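Dokska Opens Second Dairy Hall in Lindano and Doubles Its Cheese Output

LINDANO, April 12, 2018. The family dairy company Dokska has opened its second production hall in Lindano, on the north side of the town, next to the old milk collection point on Hajdu Street. With the new hall the company will be able to make 400 wheels of semi-hard cheese each week. Until now the weekly limit was 200 wheels, and in the months before the winter holidays this was not enough to fill all the orders from shops in the region.

The building works started in November and were finished within the planned time. The hall has its own ripening rooms, a washing area for the molds and a small laboratory where every delivery of milk is tested before it goes to the vats. The company has also hired 22 new employees, most of them from Lindano and the villages near to it. They have already completed their training in the first hall and are now working in two shifts.

The first product from the new hall is Gellow, a yellow cow's milk cheese with a mild and slightly nutty taste. Gellow is ripened for 100 days and is turned by hand during the first part of this time. Dokska has sold a younger version of this cheese at its own counter for several years, and customers have asked many times for a longer ripened one. The recipe contains only milk, salt, cheese culture and rennet. No color is added, so the yellow of the cheese can be a little stronger in summer, when the cows are on pasture, and paler in winter.

All milk for Gellow comes from farms that have a yearly contract with the company. The contract fixes the lowest price for the whole year, and the farmers receive an additional payment when the fat and protein content is above the agreed level. Dokska intends to sign with further farms before the end of this year. Farms that are interested can ask for the conditions at the office in Lindano, where they will also receive the list of the necessary veterinary papers.
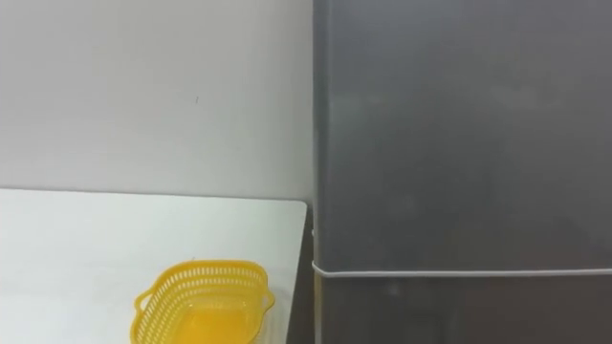

How should Gellow be kept at home after it is cut?

The cheese keeps best in the vegetable drawer of the refrigerator, wrapped in wax paper or in the paper from the shop, and it should be taken out one hour before eating so that the taste can open. Plastic film is less suitable, as the cheese cannot breathe in it and the surface becomes sticky. If a small spot of mold appears on the cut side, it is enough to cut it off with a generous margin.

Gellow will be sold in whole wheels to shops and restaurants, and in cut pieces to private customers. It melts evenly and can be used in the kitchen for baked potatoes, for soups and for toasted sandwiches. A leaflet with recipes is available free of charge at the company counter. The leaflet was prepared together with the cooks of the school canteen in Lindano, who have tried all the dishes with the children.

The new hall has also a heat recovery system. The warmth from the cooling machines of the ripening rooms is used to prepare the hot water for washing, and the company expects that its gas consumption for each wheel of cheese will become lower. The whey, which was before transported away by truck, now goes by pipe to a tank behind the building and is collected there by local pig farmers.

Visitors can see the production through the glass wall of the corridor on the upper floor. Groups are kindly asked to register in advance by telephone or in person at the counter. School classes do not pay for the visit. Please note that the ripening rooms themselves stay closed to visitors for reasons of hygiene.

About Dokska
Dokska is a family dairy company with its seat in Lindano. It produces semi-hard cheese, fresh cheese, butter and yogurt, and sells them in its own counter and through independent food shops in the region.

Contact for the press
Dokska, Press Office, Hajdu Street, Lindano
Samples of Gellow for tasting and printed material can be sent to editors on request.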